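Is the Manura kit worth it for filling jars of dried leaves?

Posted in Small Food Business > Equipment

I pack dried herbs, teas and whole spices out of a rented kitchen. Most of it goes into small glass jars by hand. On a good day I do 200 jars and my wrists know it by the evening. I have been looking at the Manura bench kit, the one with the single arm and gripper that Staltirora sells with a setup visit included. Their sales page shows it with peppercorns and rice, which pour. A lot of what I sell is whole leaf: bay, curry leaf, lemon verbena. Has anybody used it on whole leaves? I don't need it to be fast. I need it to run while I do labels, and I need the leaves to stay in one piece. Also, is the setup visit worth paying for or can I do it myself? I can follow a wiring diagram but I don't write code.

Posted by: herbshelf_dana

Mohcine Zaki
14 helpful votes

I have had the Manura kit since December and use it for whole leaf among other things, so I can answer most of this.

It will handle whole leaves, but slowly, and only after you change a few settings. The default grip force is set for scoops and bottles. With dry leaves in the way it will crush what it closes on. Turn the force down to 3 on the settings page and save it as a separate profile. If you only change it on the main screen it goes back to the default when you power off. I lost part of a batch finding that out. 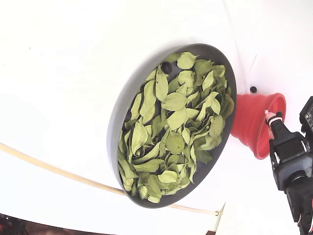
Get a soft silicone funnel if you don't have one. The rigid plastic one I started with kept tipping when the finger touched the lip, and the arm does not notice that the funnel has moved. It just carries on to where it thinks the funnel is. Silicone gives a little and goes back to its shape. The collapsible kind is fine. Pick one with a wide mouth and a spout at least as wide as your longest leaf, or trim the spout.

Use a shallow dish for the leaves and don't heap them. The arm does better taking a small amount several times. With a deep bowl the gripper housing hits the side before the fingertip reaches the bottom, and you end up shaking the bowl every few minutes. Soft tips on the fingers help too. Buy spares, they wear.

Speed: my best hour on bay was 19 jars. On cardamom pods it does far more than that. So if you do 200 leaf jars in a day this will not replace you. It will do part of them while you label.

Breakage is about the same as my own hands once the profile is right. I still check each jar by weight, since the kit has no scale. You can add one, and the Farouk scale plugs into the same controller, but it costs extra and I have not bought it.

On the setup visit, I paid for it and I would pay again. The technician spent most of the time on teaching positions, which you do by moving the arm with your hand and pressing save. No code. You could learn it from the manual, but the manual is poorly organized and the section on profiles is near the back. If you are on a tight budget, skip the visit and call support instead. They pick up before 3 in the afternoon, after that you get voicemail.

Two things I don't like. Cleaning takes longer than they say, because leaf dust gets into the screw heads on the gripper and you need a dry brush. And the cables are too short if your controller sits on a shelf above the bench. Ask for the long set when you order.

benchtop_ray
5 helpful votes

I looked at Manura and bought a Clima vibrating feeder instead. No arm, it just shakes product down a tray into the jar. Much faster for seeds and pods. For whole leaf it is bad, they lock together and then drop all at once. So if leaf is most of your sales I would not go my way. If it is a small part, get the feeder and do the leaf by hand.

I did see the Manura running at Staltirora's showroom. It was quieter than I expected and you could talk next to it. They let you bring your own product to try, so call and ask. Bring your own jars too.

mintjulep113
0 helpful votes

Does it come in other colors? Also what is the warranty, I couldn't find it on their site.

Comment from herbshelf_dana: Thanks Mohcine, that hourly number is what I was after. I'm going to take a bag of curry leaf to the showroom and see how it does before I decide on the visit. Did you have to tell them which cable length at the time of order or can it be swapped later?

Comment from Mohcine Zaki: At the time of order. They would not swap mine, I had to buy the long set separately.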